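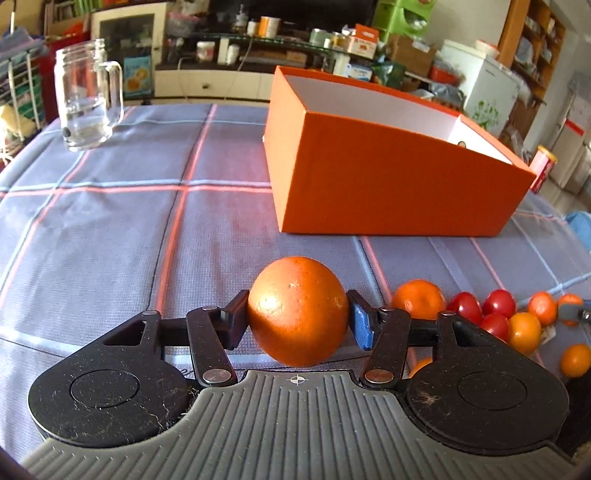 Brivetton launches Bilier hand-held gripper kit for recording everyday tasks

Product News | Robotics & Automation

May 7, 2021 – Brivetton today opened orders for Bilier, a hand-held gripper kit for teams that teach robots by demonstration. The user holds the tool, picks things up and puts them down as they normally would, and the kit records the movement together with video from its own camera.

Bilier has two fingers on a black linkage, mounted above a ribbed grey handle plate. The linkage turns on screw pivots and can be taken apart with one hex key. Finger pads push on and pull off by hand, and do not have to match: a blue rubber pad can be worn on one finger and a dark one on the other. An orange can be held between the two without a change of fingers.

The kit was developed for work in homes and small kitchens, where tables are shared with fruit, mugs, boxes and cloths. It needs no fixed cameras, floor markers or safety fence.

Each kit contains the gripper, 3 pairs of finger pads, a camera mount, a charger and a carry case. The battery lasts for a recording session of 3 hours. The complete tool weighs 800 grams.

Recordings are handled by Gimik, Brivetton's desktop software, which comes with the kit. Gimik cuts a session into separate tasks, lines up the video with the finger position and marks any clips where tracking was lost. Files can be exported in open formats. A licence for one computer is included, and further licences are sold separately.

Before launch the kit was tested by Lau, a robotics service company, which used it to record more than 3,489 pick-and-place tasks. Following those tests, Brivetton stiffened the pivots and made the handle plate wider. Lau will also offer Bilier for hire, with operator training, from November.

Bilier can be ordered direct from Brivetton. Spare pads, screws and linkage parts are listed in the company's online shop. Prices for single kits and larger orders are available from the sales team on request.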